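Lech Jasińska
@lechjasinska

Everyone keeps sending me that Listis piece saying one small handmade thing on your desk makes you calmer. I have questions. A short thread.

First, "handmade thing" apparently means crochet. Crochet flowers, mostly. The Nesitz shop sells a potted one for 14 dollars and calls it "a plant for people who kill plants." I have killed nine plants. I did not feel seen, I felt marketed to.

Second, where is the proof? The article quotes a desk stylist named Zalewska who says she looked at hers every day for 365 days. Okay. I look at my stapler every day too.

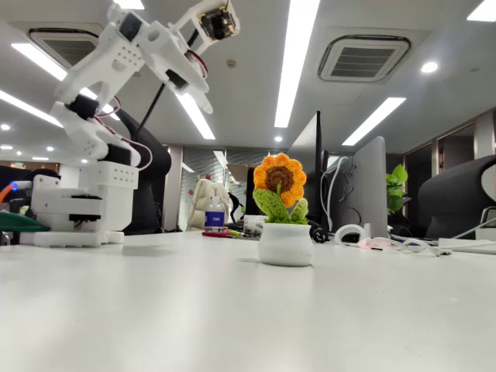

My real gripe with crochet flowers is dust. Yarn holds on to it and you can't rinse a petal under the tap like you'd wipe a leaf. And the calm part, I just don't buy it. A sunflower with orange petals in a little white pot is cute, sure, but the white cables are still in a tangle over by the monitor, pink connector and all. If something on a desk is going to bring my blood pressure down, it's a cable tie.

Someone replied that I should try the Skarnier cable box. I looked it up. It's a box. You put the mess in the box and now you own a box of mess.

Also got told "it's the thought that counts, a friend made mine." Fine, that one I'll give you. If a friend sat there and hooked every petal for you, keep it forever. That's a different thing from ordering calm online.

Things I'd still like to know from crochet flower owners:
Do you wash it? How?
Does the color fade by a window?
Did you stop noticing it after a week?

I'll check back in April and see if anyone has an answer to the washing one. So far it's two people saying "hair dryer on cool" and one saying "I just blow on it."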